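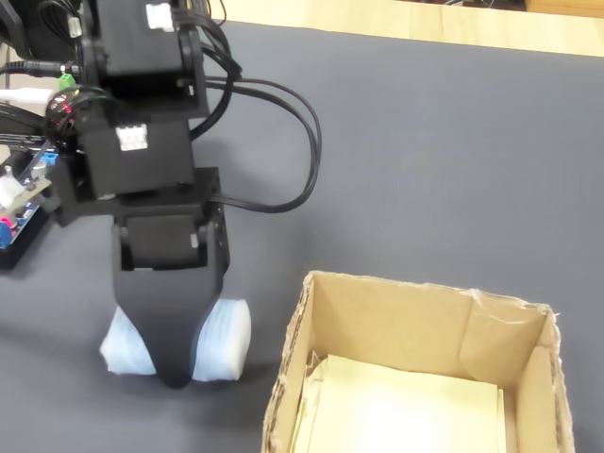

Pale yellow sheets in the bottom of the box, gray mat underneath.

Packing the small stuff, part 2

Print this post
E-mail this to a friend

I said in the last post that I would write up the box procedure once I had settled on one. I have mostly settled on one. It applies to small household items going from the flat in Hokthorpe to the storage unit at Gramthorpe, and I would not use it for books or anything with liquid in it.

Start with the work surface. I put a gray fabric mat on the table before doing anything else. A bare wooden top lets a box slide when you press down into it, and grit on the underside of the cardboard will mark the finish. Fabric fixes both. The mat should be large enough to hold the open box with working space to one side of it. If the box hangs over the edge of the mat it will tip slightly and you will pack it crooked.

Open all the flaps and fold them back before you load anything. Kelly Ellwood tapes hers down to the outside walls with masking tape. I tried this and found the tape lifts a layer of the cardboard on removal, so I stopped.

The base layer is flat sheets, stacked, laid in without creasing. People tend to crumple the base and lay the top flat. I do the reverse. A flat stack spreads the load over the whole bottom panel and can be lifted out in one piece when you unpack. A crumpled base compresses unevenly, and by the time the box has been carried down a flight of stairs the contents have found the low corner. My sheets are cut to the size of the box floor less a finger's width on each side. If they are cut to the exact size they ride up the walls.

Soft items go in next, and these double as fill. Squeeze each one before placing it and let it expand in position. Do not fold soft things into tight squares for a box like this. A square has fixed dimensions and leaves gaps around it, where a loosely bunched piece will take the shape of whatever space is left. The exception is anything that holds a crease badly, which should go on top or in a different box.

Hard items go in the middle, with soft material between each one and the wall. Top layer is soft again. Close the flaps and press with an open palm. There should be slight resistance. If the flaps bow upward, take something out — do not rely on the tape to hold it shut.

On supplies: I bought a pack of 200 sheets from Kumsa, and it is more than one person needs. Malcolm Inskip has offered to take the remainder. The boxes are Killetti single wall. I have no complaint about them except that the bottom seam wants two strips of tape and the printed instructions only call for one.

Labels go on a short side, never the top, because the boxes will be stacked. I write the room and a box number and keep the contents list in a notebook.

The unit is booked from March. Shelving measurements are still outstanding, as the shelves I was promised are 4000 mm long and the wall is not. I will post the revised layout when I have it.

Print this post
E-mail this to a friend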